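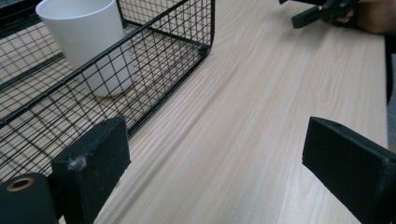 Page last changed: April, 9:40 pm

Jotetti wire basket, black, rectangular

I went back and forth on this basket for ages, and now it's been on our table for two months and I'd buy it again tomorrow (probably in the same black, I'm boring like that). It's plain wire mesh in a square grid with rounded corners and a heavier wire around the rim, so there's nothing sharp to catch your sleeve when you reach in!

Mostly it holds cups. My plain white one stands up fine in there, and I like being able to see through the sides to what's inside. The black looks really good against light wood too. I had a Hattar basket before this, with much wider gaps, and teaspoons shot straight out the bottom every time I picked it up. No trouble with that here.

Gripes? Crumbs go right through the floor of it, so you'll be wiping underneath. And dusting the grid is a pain – I use an old paintbrush. Charmaine Mathebula asked in the comments if it scratches. Ours hasn't marked the table so far, but I lift it and don't drag it, and I'd stick felt dots under it on anything glossy.

The item number is 2703 if you're hunting for the same size. They do a deeper one as well, which I haven't tried yet. Pravesh has his eye on it for onions.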